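The Day Our Robot Forgot How to Let Go

Hi, I'm Ea Baldursdóttir, and my job at Tasamska is to help two robot arms play with alphabet blocks (yes, really, I get paid for it!).

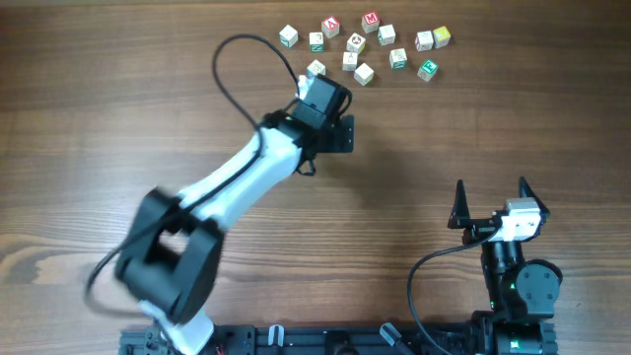

What was supposed to happen

The left arm picks up a little wooden block, carries it across the table and puts it down. You do this all the time without thinking. A robot has to be told every bit of it: reach, squeeze, lift, move, open.

What went wrong

One morning in December the arm squeezed a block and wouldn't open again. I pressed the button. Nope. I pressed it again, a bit harder, as if that would help! The little motor that works the gripper was still pushing as hard as it could, and it got hotter and hotter until it reached 60 degrees Celsius. That's too hot to touch, so please don't ever grab a robot that's stuck.

Why it happened

See the thin black cable that loops way up over the arm? It carries messages to the gripper, kind of like the nerves in your own arm. Each time the arm moved, the cable bent a tiny bit. On trip number 863 a wire inside it cracked, and the message "open up" never got there. The last thing the gripper had heard was "squeeze," so it kept on squeezing.

How we fixed it

First we switched off the power and waited for the motor to cool down. Then my friends from Farkwood put in a new cable with a bigger loop, so it doesn't bend so sharply. We also gave the robot a new rule: if you don't hear a message for 2 seconds, stop pushing.

The block was fine, by the way. It has a small dent in one corner now, and I keep it on my desk.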